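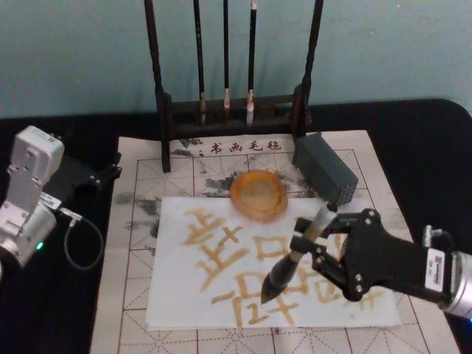 Why do you put felt under the paper?
Raymonde Gosselin answers before I finish the question. "Paper is thin, and the ink must go somewhere. Felt takes it quietly." Her own mat has a printed grid and gray-black stains which she has stopped fighting. "When it is clean, I worry that I am not working."

She has taught brush writing for 30 years, the last 7 in a back room at Lurside, where I visited her in July. The table is covered with black cloth. Students begin with big characters, two or three on a sheet, and they keep the first sheets even when they are ashamed of them.

About the rack she is more strict. It is dark wood, with turned posts and a dragon head carved at the end of the top bar, and the brushes hang from it with the tip down. "If you stand a washed brush with the hair up, water goes inside the handle and the glue becomes weak," she says. "I lost a good one like this – it was my first." 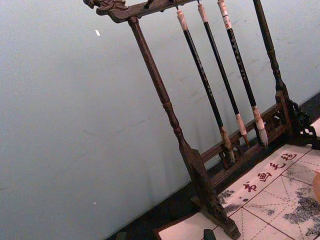

Tia Birkett does not agree with her on everything, and told me that she dries her own brushes flat on a towel for one night and hangs them only in the morning. Gosselin knows this and shrugs. "Her brushes are fine. Mine are fine also."

I asked which brush a beginner should buy. One of medium size, she said, with mixed hair, and not the most expensive. It should come to a point when it is wet – ask the shop for a bowl of water and try it there.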